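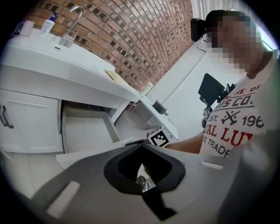

How to Get Floor Grout Clean Again (and Keep It That Way)

By Nerys Hughes
Mar 12, 2023

I put off cleaning my grout for a very long time. I mopped every week, the tiles came up beautifully, and I somehow talked myself into believing the lines between them had always been the color of weak tea. Then I moved the laundry hamper, and there in the corner was a patch of the original pale gray, looking brand new. Well! Once you have seen that, you can't un-see it, and I spent the next Saturday on my knees with a brush.

I have done a good many floors since, my own and other people's, and this is the way I go about it now. It takes an afternoon for a normal family bathroom, and most of that is waiting.

What you'll need

A stiff nylon grout brush (please not wire, it will chew the grout right out)
An old toothbrush for the corners
Baking soda
Dish soap
Oxygen bleach powder, the kind sold for laundry
2 buckets
A mop and a pile of old towels
Rubber gloves
Something soft to kneel on

A folded bath mat works fine for kneeling, though I finally bought a proper garden pad in April last year and my knees have thanked me ever since.

Step 1: Clear the room and sweep

Take everything out. The scale, the trash can, the mat, the plunger you have been pretending isn't there. Sweep or vacuum thoroughly, and then go along the baseboards again with the crevice tool. Hair is the enemy here. The minute it gets wet it wraps itself around your brush, and you will spend more time picking than scrubbing.

Step 2: Wash the tile first

Give the whole floor a wash with warm water and a small squirt of dish soap. You want the ordinary dirt gone before you start on the lines. Go easy on the soap, as a sudsy floor takes forever to rinse, and glossy tile will show you every streak you leave behind. It's also slippery when wet, so take small steps and work your way toward the door. 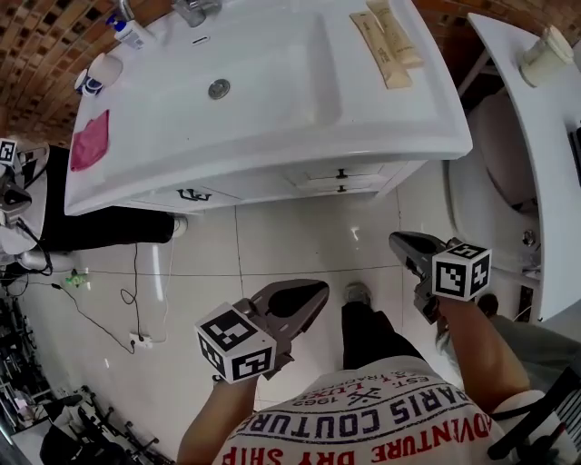

Step 3: Paste and scrub

Mix baking soda with just enough water to make a paste that holds its shape on a spoon. Spread it along the grout with your finger and leave it for 5 minutes. Then dip the brush in warm water and scrub in short strokes, back and forth along the line. Do a small section at a time, a few tiles' worth, and wipe it up with a damp towel before you move on. If you let the paste dry it turns chalky and gets into everything.

My friend Pieter Gumede likes to do all the lines running one way and then all the ones running the other. I've tried it and I lose my place, but he swears by it, so suit yourself.

Step 4: Bring in the oxygen bleach

For many floors the paste is plenty. If yours is still dingy, stir some oxygen bleach powder into a bucket of warm water, following the amount on the package, and pour a little over the worst lines so it sits in them. Open a window, keep pets and toddlers out, and go have a cup of coffee. After the time given on the package, scrub once more and mop it up.

Two cautions. Never mix cleaning products, and especially don't let vinegar anywhere near bleach of any kind. And if your floor is marble or another natural stone, skip the vinegar altogether and check with whoever supplied the stone before using anything stronger than a mild soap.

Step 5: Rinse more than you think you need to

Fill the second bucket with plain water and mop the whole floor. Change the water and do it again. Leftover cleaner is sticky, and sticky grout picks up dirt faster than it did before you started. I learned this the hard way in my sister's hallway and had to go back and do the whole thing over. Dry off with towels.

Step 6: Look up before you seal

Grout sealer is well worth the trouble, but let the floor dry overnight first. While you're waiting, dust everything overhead: vents, light fixtures, the tops of door frames, any pipes. In a basement or a converted workshop where the ceiling is open, there can be a lot of ledges up there, and you don't want all that fluff drifting down onto wet sealer. Use a long-handled duster and begin at the far end. 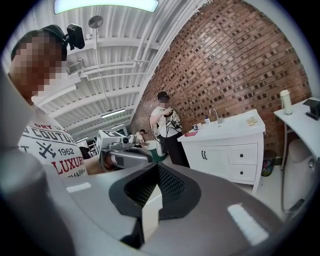
Corrugated metal ceiling panels, steel beams and pipes, all in white.

Once that's done, sweep again, then run the sealer along each line with a small brush, wiping any drips off the tile as you go. The label will tell you how long to stay off it.

Keeping it up

A quick sweep most days and a plain mop once a week will carry you a long way. I go over the lines by the shower with the toothbrush every now and then, usually while the tub is filling, and put fresh sealer down when water stops beading on the grout.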